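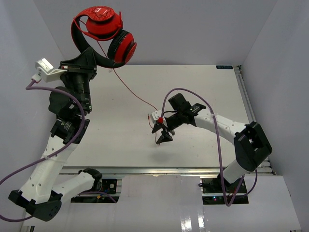 Two-arm cell budgeting is the planning of costs for a small workstation in which two robot arms share one table. The term is used mostly by schools, repair shops and small laboratories. It covers the purchase of the arms and also the items which first-time buyers often leave out of the plan.

A budget usually begins with the arms and their grippers. Wrist cameras are counted per arm, and so are their cables – a cable must be long enough to follow the arm in every position. The table, rails and enclosure make a separate line. In the Flurkavano planning sheet, 400 dollars is kept for framing and 200 dollars for spare cables and gripper fingers.

Test objects are also budgeted. Soft or hanging things, such as headphones with an audio cable, wear out with repeated handling and need to be replaced.

The workshop at Godby bought its cell in 3 stages, starting in April, with the second arm last. The supplier Irow advises the opposite – both arms in one order, so that the parts match.

See also: Evangelista method (equipment planning)

Last updated: 26 September 2024

Contact | Copyright | Back to top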